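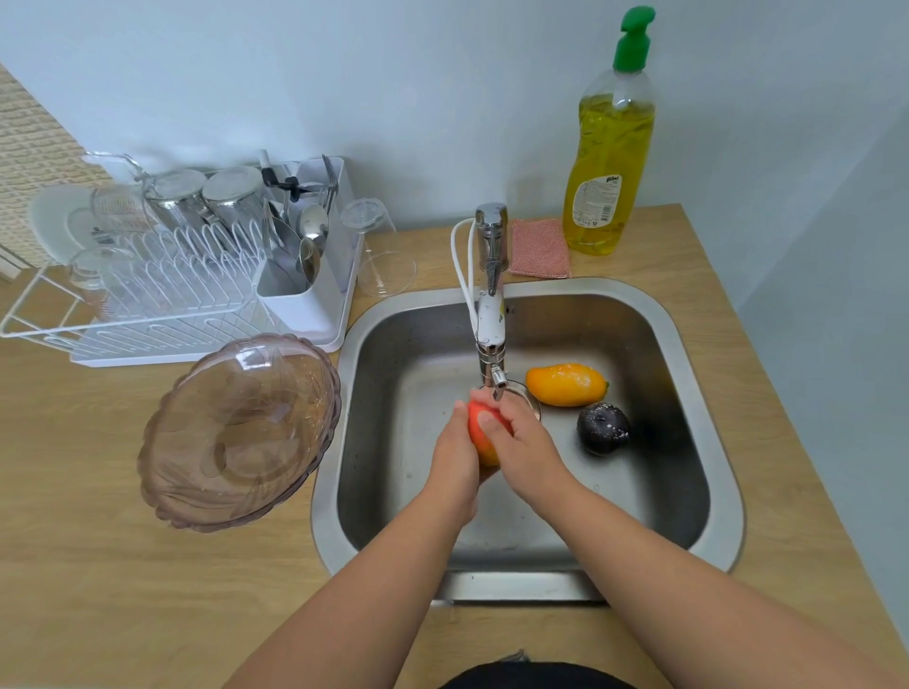 Community kitchen opens its fruit mornings to all

Londitthorpe, 2023-06-02

The Juhász community kitchen in Londitthorpe is to run its fruit preparation mornings every week through the summer, after a trial that began in March filled all its places.

The mornings are free and open to anyone over 16 who lives in Londitthorpe or Oltthorpe. People wash, peel and cut fruit together, eat some of it there and take the rest home. The fruit comes from Tustarix, the wholesaler on the Oltthorpe road, which passes on boxes that are ripe and need eating within a day or two. Mangoes have been the most common so far, with figs when there are any.

Zsófia Veres, who runs the kitchen, said the sessions start at the sink. Each piece is rubbed by hand under the cold tap, including fruit that will be peeled, as a knife can carry dirt from the skin into the flesh. Firm fruit can take a good rub. Figs are rinsed quickly and dried on a cloth, and are left until last so that they do not sit about and go soft.

"People come in thinking they will learn to cook, and we spend the first part of the morning washing," she said. "Then we do the cutting, and by that time everyone is talking."

No soap or washing-up liquid is used on the fruit. Bruised parts are cut out and go in the compost bin by the back door. Anything too soft to slice is stewed with a little water and put into tubs for the freezer.

There are 40 places across the month, up from the number offered in the trial, and they will be given out in order of booking. Those who came in the spring may book again. The kitchen has also been given £400 by the parish council for knives, chopping boards and lidded tubs, and the new boards are already in use.

Sessions last two hours. Aprons are provided, but people are asked to bring a bag or box for what they take home and to tie back long hair. Children may come to the last session of each month with an adult. There is a step at the front entrance, and a level way in through the car park at the side.

Bookings can be made at the kitchen's front desk or by leaving a name and telephone number in the box at Londitthorpe library. A list of dates is pinned up in both places. The kitchen will be closed for 5 days in August while the floor is relaid.

Contact the newsdesk | © Londitthorpe and Oltthorpe News 2023 | Back to top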